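Questions I Get About Taking Apart Old Office Computers

I've been pulling apart and rebuilding old desktop towers for years now, and I answer the same emails over and over, so I finally put them all on one page. If your question isn't on it, write to me and I'll add it (slowly - I have a day job!).

Where do you get your towers?

Mostly from offices that are clearing out. A small accounting firm upgrades, the old machines pile up in a hallway, and somebody is thrilled when I offer to haul them away. My first big batch came through Iolanda Portela, who was closing a branch office and had 15 identical towers she wanted gone by Friday. I still have four of them. I've also bought a few online, but shipping on something that heavy can cost more than the computer.

Do I need special tools?

Nope. A medium Phillips screwdriver gets you most of the way, and a lot of office towers open with latches anyway. I keep a magnetic dish for screws, a flashlight, a soft paintbrush for dust, and a roll of masking tape for labeling cables. I own a 117-piece Griltard bit set that was a very generous birthday present, and I use maybe three of the bits.

Should I work with the tower standing up or lying down?

Lying down, always, with the open side facing the ceiling. When it's standing, every screw you drop heads for the one spot your fingers can't reach, and any heavy card is hanging off its slot the whole time you're working. Flat on its side, everything just sits there and behaves. Pick a table at a height where you don't have to hunch, too. I did this on the living room floor for the first couple of years and my back still brings it up.

What about static?

Unplug the power cord, hold the power button in for a few seconds, and touch bare metal on the case before you touch anything else. I do wear a wrist strap when I'm handling memory or a bare board. And please don't work on a fluffy rug in January in your socks. I've done it. The memory stick did not survive.

What order do you take things out in?

Drives first, every time. They come out easily on most office machines, and they're the part with somebody's data on it, so I want them off the table and labeled before I get absorbed in something else. After that I do the expansion cards, then memory, then the power supply. The board goes last. Take a picture with your phone before every cable you unplug, even the ones you're sure you'll remember.

How do the plastic drive carriers work?

Oh, I love these. On a lot of office towers the hard disk isn't screwed to the case at all. It's clamped in a plastic carrier, often a bright blue one, and the carrier goes into the drive bay. To get the disk out of a typical carrier you flex the long sides outward a little and lift, and the pins let go of the screw holes in the drive. Going back in, line the carrier up with the bay before you push, and stop if it fights you. Nine times out of ten it's crooked or there's a cable in the way.
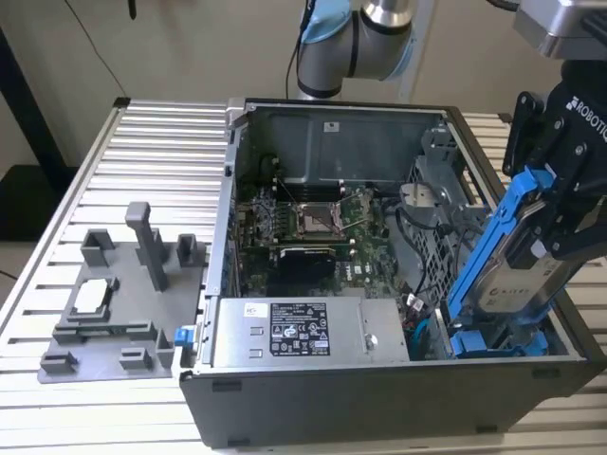 My carrier is cracked. Can I still use it?

If it's a hairline crack and the drive still sits tight, I'd use it and keep an eye on it. If a pin has snapped off, replace it. I order mine from Nornell, who sell them used in bags, and they'll usually match one from the number molded into the plastic. Don't glue it! I tried that once and glued the carrier to the drive, which was a long evening.

Can I swap the hard disk for a solid-state one?

Yes, and it's the best thing you can do for an old machine. Most solid-state drives are smaller than a full-size hard disk, so you'll want an adapter bracket to make them fit the carrier. My usual is a plain metal one from Tuleo. You can reuse the same data and power cables in most cases. I've put a 110 GB drive in a tower that was headed for the dump, and my aunt has been perfectly happy paying her bills on it ever since.

The processor socket is empty. Is it okay to leave it like that?

For a short while, sure, but don't leave it wide open on a shelf. Depending on the design there can be a whole field of tiny springy pins in there, and one dropped screw can bend a bunch of them. If you have the plastic cover that came with the board, snap it on. Never, ever clean in there with a brush or a cotton swab.

Can I open the power supply to clean it?

Please don't. It can hold a charge after it's unplugged, and there's nothing inside you need. Blow the dust out from the outside with a can of air and leave the lid alone. If it smells burnt or the fan is grinding, replace the whole unit. Read the label on the old one first and check the plugs as well as the wattage - some office brands use their own connectors, and I've got a drawer that proves I didn't always check.

Does the thermal paste brand matter?

Not that I've ever noticed. I use Hegazy because the tube has a cap I don't lose. Wipe off the old stuff with alcohol and a coffee filter, then put on a dot the size of a small pea.

How much does a rebuild cost you?

Some 80 dollars if I start with a free tower and it needs a drive and more memory. Less if I can raid the parts bin. Libor Sýkora, who I swap parts with, regularly does it for the price of lunch and makes sure I hear about it.

What do you do with the leftovers?

Working parts go in labeled boxes. Bare metal goes to the scrap yard, and dead boards and drives go to the electronics drop-off in town, after I've wiped or drilled the drives. Screws go in an old peanut butter jar. I'm on my second jar.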